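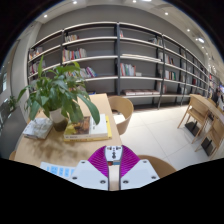

3. What we did in the reading room

3.1 Getting the club going

I'll start with the people, as the method won't make much sense without them. The club grew out of a second-year module that Dymphna Coughlan and I teach together, and by February it had settled down to a small group who kept turning up whether or not there were marks in it. We called the project Tustus, after a misspelling on the first sign-up sheet that we all got fond of. The question was simple enough to write on a mug: can students with no robotics background collect demonstrations that are good enough to train a basic manipulation policy, using a gripper they hold in their own hands, in a room other people also want to use?

We'd tried it in the engineering lab the term before and I wasn't happy with what we got. The benches there are all the same height, the walls are bare, and after a couple of weeks every recording looked like every other recording. The reading room gave us shelves, book spines, plants, chairs that get moved about and ceiling lights that bounce off the tables. (It also gave us better chairs, and I won't pretend that played no part in the vote.)

3.2 Tasks and who chose them

I had a lovely tidy list of tasks drawn up over the holidays, and the students threw most of it out in the first session! Man-sik Ok argued that if we wanted people to care about the recordings, they should pick jobs they had some opinion about. So we ended up with jobs you'd do at a table anyway: squaring up books, moving a plant pot out of the way, putting a plug into a power strip and taking it out again.

The plug was the one that split the group. Ronja Hägglund thought it was far too hard for beginners, and she had a point, as you have to line up the pins before you push and you can't feel very much through soft fingers. Tùng Ung wanted it in for exactly that reason. We kept it, with the strip disconnected from the mains for every session, and made it the task each pair came back to at the end of the afternoon.
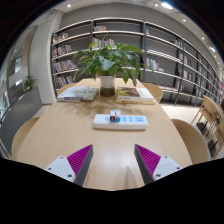 A cube-shaped adapter turned out to be a kinder thing to hold than an ordinary plug, by the way. Flat sides suit ridged fingers, and the students could see at a glance whether they had it square. Fig. 1 shows the table during the plug work, and it gives a fair idea of how much else shares the view with the strip. We did think about clearing the books and the plant away. Dymphna talked me out of it, on the grounds that a policy which only works on a bare table isn't much use to anyone who owns things.

Fig. 1. The reading room table with the power strip and adapter, seen from the hand-held gripper.

3.3 How a session ran

Students worked in pairs, one holding the gripper and one keeping the log, and they swapped when the holder got bored or a wrist began to complain. I'd originally asked for a swap every ten minutes, but people forgot, and the log shows it. Each attempt got a line: the task, who was holding, whether the holder thought it had gone well, and a free comment. The comments are my favourite part of the whole data set. One just says "went in, felt smug".

Across the term we logged 328 attempts at the plug task and kept 106 of them for training. That's a harsh cut and I should own up to it. We dropped anything where the holder stopped halfway, anything where a hand wandered across the view for long, and a whole afternoon where the clocks on our two laptops had drifted apart and the log wouldn't match the video. Cinzia Benedetti wrote the script that would have caught that on the day, but she wrote it the week after, so off they went.

3.4 Things I'd change

The keep-or-drop decision was made by 2 of us sitting side by side, chatting, and I'd now do it separately and compare notes. I'd also ask the holders to rate an attempt before their partner said anything out loud, because a cheerful partner pushed the ratings up (you can see it in the comments from the pairs who were already friends). The training runs themselves are in Section 4, along with the settings we used.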